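Visit report: Gukbridge handling lab, August 25, 2022

The visit to Gukbridge was arranged after the January failure at the Zoltstead packing hall, where an arm running a soft-fruit routine closed past its limit and damaged the fruit, a tray and one of its own fingers. Zoltstead had asked for an outside reading of the cause. The grasping routine came from Gukbridge, so the demonstrations behind it were the first thing to look at.

The lab takes up one floor of an office building. The front part holds desks and a server cabinet, and the recording rooms are at the back. Visitors sign a one-page safety sheet and are shown the stop procedure before going any further. The sheet covered the arms well. It had nothing on the hand-held tools, and we noted that.

Demonstrations are made by people holding a gripper and working through short tasks at a table. The recorded motion is then used to train the controller. A routine at this site is built from up to 2,000 demonstrations. The one sent to Zoltstead was built from 293, all of them on small single items, and was released early at the customer's request. Both parties agree on that point. They do not agree on who was told what it meant.

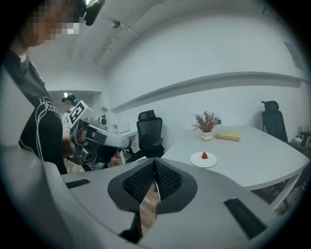 The fault itself took most of the morning to go through. Finger opening is stored as a value between fully open and fully closed, and each tool is calibrated before a session. On one tool, called Emer in the lab's records, the closed position had drifted after a finger pad was replaced. The calibration was not repeated. For 60 of the demonstrations the tool reported its fingers as wider apart than they were.

In playback on the lab's own arm the error was hard to find. The lab arm has a force limit in its wrist and stops when contact rises too quickly. The Zoltstead arm has a limit too, but it had been set for cartons and was never changed for fruit. The controller read the opening as too wide, asked for more closure and got it. The first 11 cycles ran without an alarm. On the next one the fingers met the rim of the tray and kept closing until the left finger cracked at the root.

No one was injured. The guard door was shut and the operator used the stop button at the panel. The operator's log gives the time of the stop but not the time of the first damaged fruit, so it is not possible to say how long the arm had been pressing too hard before it hit the tray.

We asked to see the calibration step as it is done now. It uses a metal gauge block made by Andrade, placed between the pads and closed on by hand. The reading must agree with the block before the recording software will start. The check is repeated after any pad change and at the end of the session, and a session that fails the closing check is thrown out. We tried to start a recording with the check skipped and the software refused. We then moved a calibrated tool's settings file onto a second tool, and the software accepted it. The lab is going to tie the file to the tool's serial number.

Points left open after the visit:

The force limit at Zoltstead is still a manual setting with no record of who changes it or when.

The 60 affected demonstrations have been removed, but the retrained routine has only been run on the lab arm.

The safety sheet needs a section on the hand-held tools, including pinch points at the fingers.

Gukbridge will send the retrained routine with its calibration records attached. Zoltstead has agreed to run it at reduced speed, on an empty tray first, with the wrist limit lowered and the guard door closed. The cracked finger is being kept at Zoltstead until the report is signed by both sides.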